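Shared table on the second floor: serving, trays and power

The long gray table at the Hirngate office has been in use as the common serving point since November. Britt-Marie Midtbø has put together the notes below from the first weeks. They apply to staff, to guests from Ritotau and to anyone booking the room for an afternoon gathering.

Serving. Food comes up on trays from the ground floor kitchen. A tray holds 24 small servings. For a normal afternoon, order one tray per 10 people expected. The kitchen needs the number by 11 in the morning. Orders after that are filled from whatever is left over from lunch, and the choice is limited.

Trays. The person who takes the last serving clears the tray. This is the rule on the folded sign, and it covers the disposable trays only. Kitchen trays go back on the cart by the elevator. In the first month the kitchen wrote off several of its own trays that had been thrown out with the disposable ones, so check before you bin it. Kitchen trays have a number stamped on the underside.

Cups. Paper cups are for hot drinks and clear plastic cups are for water and juice. The clear ones soften with coffee and should not be used for it. We went through 221 paper cups and 178 plastic cups in the last full month. Agnes Forsberg reorders when the cabinet is down to one unopened sleeve of either kind. If you open the last sleeve, send her a message. Half-full cups left on the table are emptied and thrown away at 5 p.m.

Water bottles. Bottles left overnight are thrown away, including reusable ones with no name on them. A strip of tape and a marker are in the top drawer of the cabinet.

Power. The table has an outlet built into the top, under a black flip-up cover. Close the cover when food is being served. Crumbs have been cleaned out of it twice already, and the insert from Sjögren has to be unscrewed to do this properly. Power strips may be used on the table if they are kept away from the drinks end. Plug in before the food arrives and route the cord toward the wall side. A strip should not be plugged into another strip. 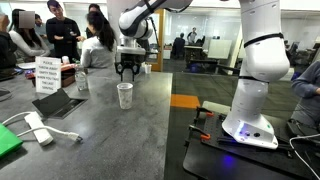 The shared table during an afternoon gathering, with the tray sign at left.

Wiping down. Use a damp cloth and the neutral cleaner in the spray bottle. The surface marks if citrus or red fruit is left on it for more than an hour or so. Do not use the scouring side of the sponge. Coffee rings that do not come off with the cleaner should be reported to Agnes and left alone.

Signs. The wording on the tray sign will stay as it is. A second sign for the cups has been requested and is being printed by Gotetness together with the new door labels. Until it arrives, the cup rules are taped inside the cabinet door.

Bookings. The table is booked separately from the room. Allow 30 minutes after the end of the gathering for clearing, and enter that time in the booking so that the next group does not arrive to a full table.

Questions about food orders go to Britt-Marie. Questions about supplies, outlets and damage go to Agnes.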